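My brother-in-law sent me a link last month with the subject line "this is you." It was for a thing called Sillik, which is a cloth you wipe on wood once and then supposedly never have to oil, wax or polish that wood again. Sixteen dollars a cloth. I am the person in the family who owns old tables, so I get these links.

I've been reading the claims on furniture care products for a long time now and I have yet to find one that will tell me plainly what's in the bottle. "Natural blend." Fine, which nature? Crude oil is natural. So is the stuff that grows behind my shower tiles.

So I wrote to Sillik and asked what was on the cloth. I got a very friendly answer from a person signing as Uliana Demchenko, who said the formula was proprietary but "food-adjacent." I have read that phrase maybe thirty times and I still don't know what it means. The napkin holder is food-adjacent. 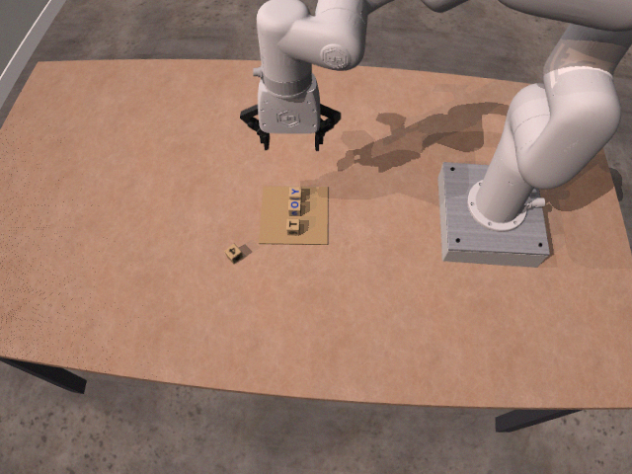 Trestia, April

I'm writing this at the kitchen table with the window open, and I've had a week to calm down, so let me try to be fair.

What most people want for a wood table is for it to stop looking dull. And most of the time the dullness is dirt. It's cooking grease, hand lotion, and a film left by the last three products that promised to get rid of the film. You take a rag, warm water, a few drops of dish soap, wring it out until it barely feels wet, wipe, then dry it right away with a second rag. I did this on my grandmother's table after owning it for four years and the rag came up the color of coffee. I'd been polishing that. I'd been putting lemon-scented oil on top of old gravy and feeling pretty good about myself.

Then there's the "feeding" business. Every label says your wood is thirsty. Wood in a finished table is dead and has a coat of varnish or lacquer between it and whatever you're pouring on. It can't drink. If the finish is worn down to bare wood in places, okay, oil will soak in there, and it'll look darker and richer for a while. On an intact finish it just sits on top until dust sticks to it or your sleeve takes it away.

I said this to Donnie MacLeish, who refinished two chairs for me and did them well, and he disagreed with me about half of it. He likes paste wax. He says a thin coat once or twice a year makes the surface slick enough that plates slide and don't scratch. I can believe that. I notice he doesn't sell wax, which makes me more willing to believe it. He also said I was wrong to use soap on shellac, and to test under the table first, and I'll give him that one too. I had not tested under anything.

What I can't get past is the testimonials. Sillik's page has 64 of them, and every single one mentions a ring from a glass that vanished "like magic." A white ring is usually moisture caught in the finish. Quite often it fades on its own if you leave it alone for a few days. So if you wipe a magic cloth over it and then check on it at the weekend, guess who gets the credit. I'd love to see them wipe half a ring. Just half! Nobody selling a cloth has ever taken me up on this.

The other one making the rounds is Bradeo, a spray. Lev Kushnir from my old building swears by it and told me to try his can. I used it on one end of the hall table and plain water on the other end, and then had Liudmyla Stasiv pick the better side without telling her which was which. She picked the water. Then she changed her mind. Then she said they were both sticky and asked if we were having lunch. One table and one hungry friend isn't a study, I know, but it's one more test than the label describes.

And before somebody writes in: yes, I know silicone sprays give you a nice shine. They can also make the piece a real pain to refinish later, with little craters opening up in the new coat. Donnie charges extra when he suspects it. He says he can tell by the second pass.

I didn't buy the cloth. If you've bought the cloth and it changed your life, tell me what finish you've got, what you did before, and whether you washed the table first. Especially that last one.

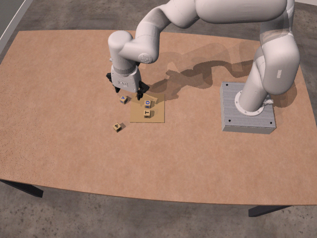
What I keep under the sink

Two cotton rags, dish soap, and a tin of paste wax that I've opened once. There's also a bottle of Kravets lemon oil left over from my polishing years, nearly full, and I use it on squeaky hinges. It's fine on hinges.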